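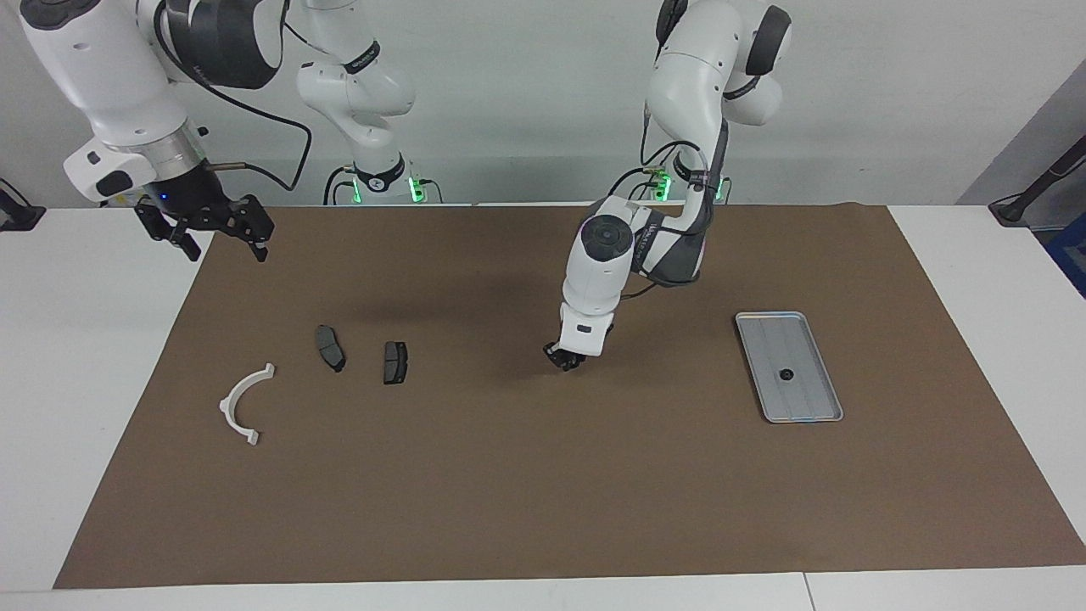
Two arms over the mat, with brake pads, a white bracket and the parts tray.

Can a two-arm setup really take over parts kitting in a small shop yet?

Posted in Shop Floor & Garage Tech
Asked by padslapper317
17th October

Hi all! I work the parts bench at Valtonen, a small brake and suspension place outside Skirnau, and I've gotten completely hooked on the idea of handing off our kitting. By kitting I mean the dull bit before the real job. You take the pads, the brackets, the little hardware, you check that they belong together, you put them in a tray and the tray goes to whoever is doing the car. We go through a lot of trays. In September it was 317, and I did most of them while thinking about lunch.

The picture is the kind of layout I have in mind. Pads next to each other, a curved plastic bracket, a metal tray with one small round black piece in it, and two arms rising from the back of the bench. It looks so doable! Everything is flat, everything is in reach, and nothing in there is very heavy. My boss is open to it as long as I can tell him what it would and wouldn't do.

So what I'd love to hear from people who have tried this sort of thing:

Can it cope if the parts get put down at whatever angle they land? We are not going to line things up for it.

Is the small hardware realistic or should I plan on doing that by hand?

And does the same kind of setup do anything useful at the end of the day, like wiping down the bench or putting rags in the bin? I would cry with joy.

Budget is not huge but it isn't zero either. Thanks in advance, I'm excited about this one.

3 replies

benchcoat
Helpful reply, marked by padslapper317

Oh, I love this question. We've had a two-arm cell doing trays at our place for a while (electrical parts, but the shapes are similar enough) and I'd say yes to the middle of your job and not yet to both ends of it.

Pads are a great place to start. They're rigid, they're chunky, and they have edges that a two-finger gripper can close on. Any angle is fine as long as there is a gap around each one. What trips ours up is parts that touch or overlap. In your picture the pads have a bit of space between them, and that space is worth more than any software option you'll be offered. Dark pads on a brown mat would make me want to test the lighting, though. Under the arms you can already see darker patches of shadow, and on our bench a shadow patch was enough to send the gripper off to the side of the part. We put up a second lamp and most of that went away.

The curved bracket is the fun one. It lies low, so the fingers have to come down very close to the mat, and a C shape can be grabbed in good places and terrible places. Teach it one spot on the arc and stick with it. Also, light plastic slides. If your mat has some grip to it, keep it clean, and if it doesn't, buy one that does.

Small hardware: do it by hand for now. Ours can pick up a washer. It can pick up a washer beautifully – and then on the next try it pushes the washer across the tray and stands there looking pleased. If you really want it automated, put the little pieces in a molded holder so they stand up, and have the arm take them from there. Loose in a flat-bottomed metal tray is the hard version. Shiny metal also throws reflections, so try a dull tray before you blame the camera.

Numbers, in case your boss wants some. We ran 1719 trays through in our first good stretch, and a person had to step in on over 317 of them. Funny coincidence with your number! Most of those were a ten-second nudge. It's a lot of walking over, though, and you should plan where that person is standing.

As for checking that the parts belong together, keep a human look at the end. Similar pads for different cars are exactly what you don't want mixed up, and I wouldn't sign off a brake job on a gripper's opinion. A printed label that gets scanned would help plenty.

Start with just the pads into the tray. Get that boring, then add the bracket.

rag_and_bin

Can only speak to the wiping part. We tried it at the Rumomell workshop with a sponge held in the gripper. On a bare flat table it did a really nice job, corners too, if you don't mind it being slow. With anything left on the table it either went around it in a big nervous loop or took it along for the ride. So you'd be clearing the bench first, and at that point I just wipe it myself.

Rags are worse. Soft stuff changes shape every time you let go of it. Ours got a rag in the bin most times and then sometimes half in, hanging over the side, and counted that as done. I still think it's the coolest thing in the building and I'd do it again.

torquewrench6

no. maybe in six years. get a summer kid

padslapper317 added a comment

Thank you benchcoat, this is gold! I hadn't thought about the lighting at all. I'm going to pitch it as pads first, bracket second, and hardware stays with me. Do you know if the Flarkus holders come in a size for caliper hardware or did you have yours made?

benchcoat replied

Had ours made, a friend of the shop printed them. The first batch was too tight and the parts came up with the holder attached. Leave more room than you think you need, and screw the holder down to the table.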